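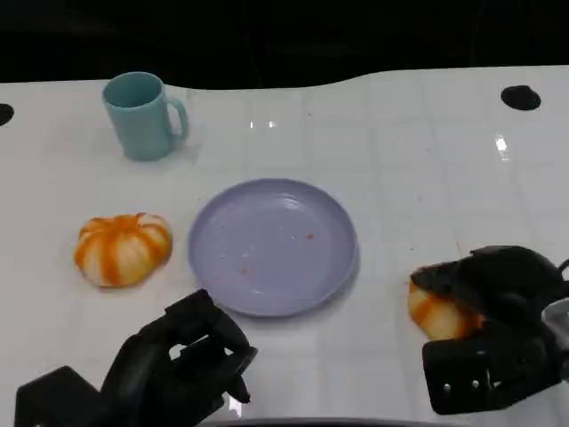 Stulteo sets the table now! Well, part of a table. I've been building this two-armed thing at the Udis workshop since May, and for most of that time it did very little except trip its own emergency stop and make me sweep up screws. Closing a gripper on something round and slippery was the part I dreaded, so I'm unreasonably happy about the right hand clamped down over a ribbed little orange-and-white pumpkin, with the left hand hanging open down by the plate. The plate is lavender and has crumbs on it, and I refuse to wipe them off until the vision code learns to ignore them. It keeps wanting to treat the larger specks as objects. Fair enough, I guess, they're orange too.

The fingers are the third version. The first set was too soft and bent sideways, the second set was fine until I overtightened everything and cracked a bracket (my own fault, I was in a hurry and hungry). For these I went up a screw size and put a dab of threadlocker on each one, and so far nothing has wandered off.
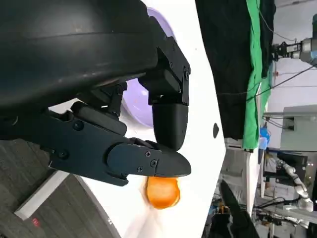
Pinching is a whole separate headache from grabbing. For a big grab I can be sloppy and let the finger pads sort it out, but for thin rims I need the tips to come together in the same spot every time, and for weeks they crossed like bad scissors. After a long evening with feeler gauges I got the rounded tip and the tapered one lined up so they nearly meet, right above something shiny and orange, and I may have yelled a bit. The three screws on the side of the tapered tip are the ones I kept fiddling with. If you're copying my design, leave yourself more room for a hex key than I did!

As for the software, I'm running the same motion planner I used on Travis, my old one-armed build, with a second copy bolted on and a lot of waiting in between so the arms don't slap each other. It's ugly. My log has 96 practice runs in it and I've read maybe half of them properly. 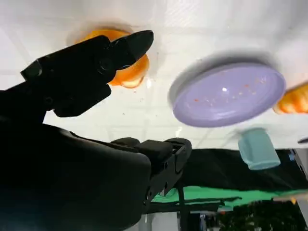 Wrist view, table up top and teal cup on its head. I still haven't flipped the feed.

Next job is cable routing, then I want to try the Roussel calibration routine again with the new fingers on. Last time it took me 7 tries to get through it, and I'd forgotten to plug in one of the encoders for most of those.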